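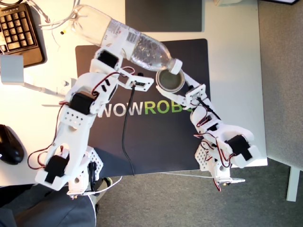 The Water at Hemmin

Last updated 18 April 2018
Reading time: 2 min

My aunt came back from Hemmin in December with a cured hip and a bill for 593. She wanted me to drink some of the water. I said I had water at home.

"Not like this," she said.

It tasted like water with a coin in it. She watched my face the whole time, so I said it was interesting.

By spring she had talked half the street into going, and I drove her up myself, mostly to see who was getting the money. The spring came out of a pipe behind the Vendness Hotel. A sign on the wall said monks had found it in 1163. The sign was plastic. I asked the woman at the desk which monks, and she said the ones from Tendau. I had passed through Tendau that morning and it had a gas station and a church with a satellite dish.

"They moved," she said.

People stood in line with jugs. A man in a tan coat told me he used to walk with two canes. I asked him where the canes were now and he said in the car, just in case. My aunt gave me a look. She filled nine bottles and made me carry them.

I walked up the hill after lunch while she slept. The pipe was easy enough to follow. It ran along a ditch, under a fence and into a concrete shed with Bostar Water District painted on the door. There was a meter on the outside wall, the same kind I have in my basement, and the little wheel was turning. I stood there a good while. I could hear the line of people below, somebody laughing.

On the drive home she moved her leg back and forth under the dashboard to show me how far it went. It went pretty far. In the fall she couldn't get up her own front steps.

"Well?" she said. "You were gone two hours. What did you find up there?"

I told her it was steeper than it looked.

She nodded and went on moving the leg. Around Tendau she opened a bottle and held it out to me, and I drank from it - it still tasted like a coin - and passed it back.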